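Jan 23, 2020
Bench 2, bowl task, teleop demonstrations
Present: Kwadwo Ofori (operating), Annelies Prantl (log), me

Continued from the September notes. Aim for this block was 30 clean demonstrations of unstacking: take the top bowl off the nest, set it down to one side, return to the start pose, stop recording. Same leader arm as before, same follower, wrist view plus the overhead view. Kwadwo drove all of them. Annelies called start and stop so that he did not have to take his hand off the leader.

Settings at start:
Leader to follower scaling 1:1 in translation, rotation locked about the approach axis
Gripper force limit 6 N
Episode cut-off 3000 steps
Filter on the leader joints as left by Lachlan, not touched

First few attempts scrapped. Lag between leader and follower was visible to the operator and he was over-correcting on the way down. Traced to the logging process writing both video streams to the same disk as the joint data. Moved video to the second disk, restarted, lag no longer noticeable in the handle. I have not measured it properly. To do.

Second problem was the home pose. The follower was coming back to a slightly different wrist angle each time, depending on which way Kwadwo had left the leader. Added a scripted return at the end of each episode and trimmed it out of the recording. Start frames now line up when overlaid.
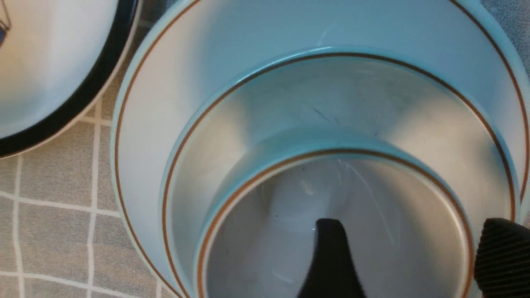 Grasp strategy is the part that needs writing down, as the operators do not all do it the same way. Elfriede pinches the rim from the side with the hand tilted. Kwadwo comes straight down with one finger inside the top bowl and the other on the outside of its wall, then closes. I want Kwadwo's version as the standard because the wrist view keeps the rims in sight throughout. The brown-orange band a little inside each rim helps here: with three white bowls nested and little contrast between one wall and the next, the bands are the easiest way for the operator to tell which rim he is lining up with. The risk is closing across two rims at once, where the outer finger passes over the middle bowl's edge. Rule for the operators: look at the outer finger before closing, and if it spans the second rim, back up and come in again. Do not delete the episode for one correction. Tag it "regrasp".

Depth is hard to judge from the wrist view alone. Kwadwo uses the overhead window for the first part of the descent and switches to the wrist view near the rim. Prasanna asked whether we should hide the overhead window so that the operator sees only what the policy will see. Fair point. Not changed during this block, as it would split the set. Will try it as a separate batch under its own tag.

Hand guiding compared briefly. Released the follower into gravity compensation and moved it through the same task by holding the forearm. Quicker to learn, and the contact with the bowl is easier to feel. Against it, my hand and sleeve end up in the overhead video, and the gripper still has to be worked from a button. Staying with remote control for anything that goes into training.

Files are under Bemness, session 1907. Regrasp episodes are kept in the same folder, tag in the header only. Annelies has the paper log with start times.

Open:
Measure leader to follower delay with the disk change in place
Replace the worn trigger spring on the leader (Lachlan has one)
Write the grasp rule on the card at the bench
Ask Elfriede to do a short set with the straight-down approach, so that we have a second operator
Decide whether the side pinch episodes from September stay in or go to a separate set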